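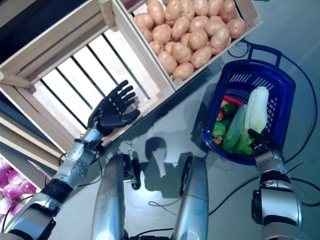 Slatted wooden crate, empty.

Cleaning and Storing Motocross Gear After a Muddy Race

Posted in Garage and Laundry by Bernadette Nic Giolla

Mud is easiest to get off gear the same day. Once it dries into the stitching you will need two washes, sometimes three, and some clay soils leave an orange tint that never comes out of white jerseys.

Before anything goes in the washer

Hang the jersey and pants over a fence or a line and rinse them with a garden hose on a gentle setting. Turn the pants inside out and rinse again. Keep going until the water runs mostly clear. Don't use a pressure washer on pants. It lifts the printing and pushes grit into the stretch panels at the knees.

Take out knee pads, hip pads and anything in the pockets. Close all zippers and fasten the waist strap. Open hook-and-loop tabs will chew up a jersey in one cycle.

Washing jerseys, pants and gloves

Soak for 30 minutes in cold water with a small amount of liquid detergent. Drain, then run a normal cold cycle. Skip the fabric softener, as it clogs the vents in mesh jerseys and leaves gloves slippery on the grips.

Gloves go in a mesh bag with the cuffs closed. Pull the fingers straight while they are still damp and dry them flat. Leather palms go stiff on a heater.

Run an empty rinse afterward and wipe the rubber door seal. There will be sand in the fold.

Grass and chain lube stains

For grass, dab on white vinegar and leave it 20 minutes before washing. For chain lube, work in dish soap with an old toothbrush while the fabric is dry, then rinse warm. Trinidad Valdebenito wrote in to say bar soap works as well on lube, and I have tried it since. It does, but it takes more scrubbing.

Boots

Knock the soles together outdoors, then brush the buckles and the hinge at the ankle with a stiff nylon brush. Wipe the inside with a damp cloth. Pull the insoles and dry them separately. Stuff the boots with newspaper and change it after a few hours, then again before bed.

A drop of light silicone spray on each buckle keeps it from seizing over the winter. Keep it off the soles.

Helmet and goggles

Take out the cheek pads and liner and hand wash them in lukewarm water with baby shampoo. Squeeze, don't wring. Wipe the shell with a wet microfiber cloth laid over the mud for a few minutes first, so that you are not dragging grit across the paint. Do not use glass cleaner or brake cleaner on the shell or visor.

Goggle lenses should be rinsed under the faucet and left to air dry. Rubbing the inside of the lens takes off the anti-fog coating. Foam that has started to crumble can't be saved.

Storing it all

Gear needs air. A sealed plastic tote will smell by the second week, even if everything felt dry going in. Open shelving or a crate with gaps in the floor is better for boots and body armor. Put it up on two lengths of scrap lumber if your garage floor sweats.

Hang the helmet in its cloth bag, away from gas cans and solvents. Fumes can damage the liner.

If you don't ride between the end of fall and February, check the leather parts once for mildew. Wipe any spots with diluted vinegar and dry them in a room with a fan.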